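Teaching by Hand at Nurnitz

The training room at Nurnitz opens at 7 a.m., and on a Thursday in March the first job on the sheet was a folded camera tripod. An operator from Trernalix put on a headset and a pair of tracking gloves, and a humanoid robot on the other side of the partition moved as the operator moved. Every motion was saved. The sheet asked for 100 recordings of the same job.

The method is called teleoperation. Nurnitz used to teach its robots the other way, with a person taking hold of the arm and pushing it through the motion. That works for a single arm. With two arms and ten fingers it gets awkward, and the company moved most of its work to remote control last year.

A tripod is a hard thing to teach. The legs are smooth, the weight sits at one end, and a grip that closes in the wrong spot lets the whole thing turn. Operators work in sessions of 25 minutes and then rest for a while, longer if their wrists are sore.

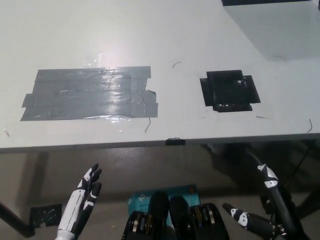
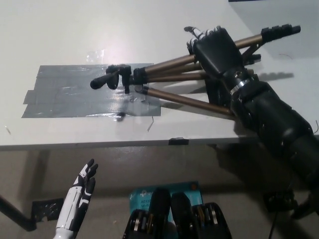 The right hand closed over the bundled legs. 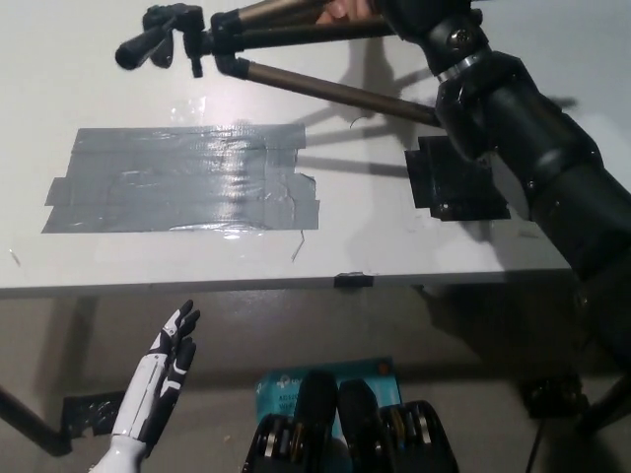
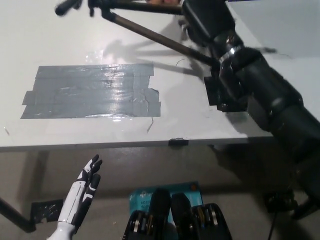 Kazemi doubts that remote control should have taken over so completely, and would still start new operators by having them push an arm around with their own hands, because a headset gives them no feel for how much force the fingers are using. Trernalix has heard the complaint before. Its next gloves will buzz when the robot's fingertips meet resistance, and 21 pairs are due at the Wamholm site this summer.

Until then the operators go by eye. A recording with a slip in it is marked and kept in a separate folder, and the job is started over. By noon the sheet showed 30 clean ones.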